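4.2 Finding glass in white bins

I spent most of April on perception, and glass was the reason. Our depth camera sees right through a beaker, so the Umen planner kept getting holes where it wanted objects. We gave up on raw depth and trained a small mask model on 471 hand-labeled views - tedious, but it got us moving.

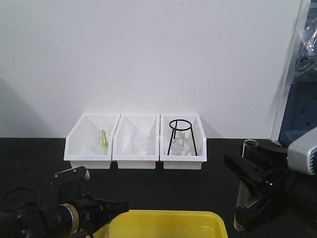 Figure 4. Bin setup from the fixed camera, with the right gripper holding a test tube.

The middle beaker in Figure 4 is the nasty one: clear glass on white plastic, with little more than a rim and spout to go on. I ended up fitting the rim first and letting the planner guess the rest. Masks refresh every 400 ms, slow but fine for us.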